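Home Guides Desk Notes Corrections Contact

How to Read a Displacement Figure Before You Repeat It

Every November, when the roads go bad and the front lines shift for the winter, the numbers come out. So many thousand families on the move, so many since the offensive began. I worked the night desk at the Undard for long enough to have printed several of them wrong, and this page is what I now hand to new people in place of a welcome.

Start with the unit. Agencies count people, families or households, and reporters on deadline treat the three as a matter of taste. One night we ran 1,190 people displaced from the Grukuswood valley. The bulletin said 1,190 families. We had misplaced most of a valley, and the correction ran under the crossword.

So open the original bulletin and find the noun. If you only have a wire story quoting the bulletin, you don't have the bulletin. Go and get it. It's usually a two-page PDF with a logo larger than the findings.

Next, find the start date. "Since the fighting began" could mean the latest round of shelling or the whole war, depending on who is speaking and what they would like from you. Write the start and end of the counting period at the top of your notes. If the bulletin gives neither, phone the press officer and ask. They will sound wounded. Wait.

Then look at whether it's a running total or a new count. When Fletport was emptying out, one update gave 987 arrivals at the school shelter and the next gave 1,760. Three newsrooms added them together. The second figure already contained the first, as the footnote said in type suited to a young person with excellent eyesight. The number of new arrivals was 773, and you can do that subtraction on the back of the press release.

Check where the counting happened. Some counts are made at the place people left, others at the place they reached, and a family that stops in two towns can be registered in both. Cengiz Ateş, who ran registration at the Fletport crossing, told me he once signed in the same grandmother three times in one week. She kept going back for her goats. She appears in our archive as three separate tragedies.

Now compare sources, and do it before you write the headline. Put the local monitors, the authorities and the aid agencies in one table, with a column each for unit, period and method. If two of them agree to the last digit, find out whether one is quoting the other. They nearly always are. The Þrastardóttir report is still cited as independent backing for a figure of 481 missing, and its only source for that figure is a newspaper. Ours, I'm sorry to say.

When you write it up, attribute the number in the same sentence that uses it. Say who counted and over what period. If you couldn't confirm it, write that you couldn't, once and plainly, without the row of "reportedly"s that makes a paragraph sound like it's backing out of a room.

Keep your table after you file. The next bulletin will arrive at 11:40 at night, and the editor will want to know whether things have got worse. With the table you can answer in a few minutes. Without it you'll be reading footnotes at midnight, which I have done, and which is how the valley happened.
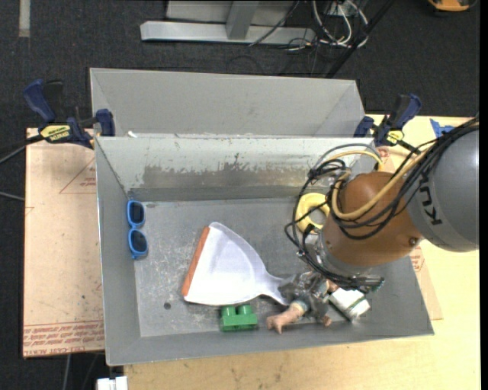
One more thing on the table: put the link to each bulletin in its own column and save a copy of the file too. Agencies revise their figures and like to do it at the same address, so the page you quoted in good faith may say something else by breakfast. Name the copy with the hour you downloaded it.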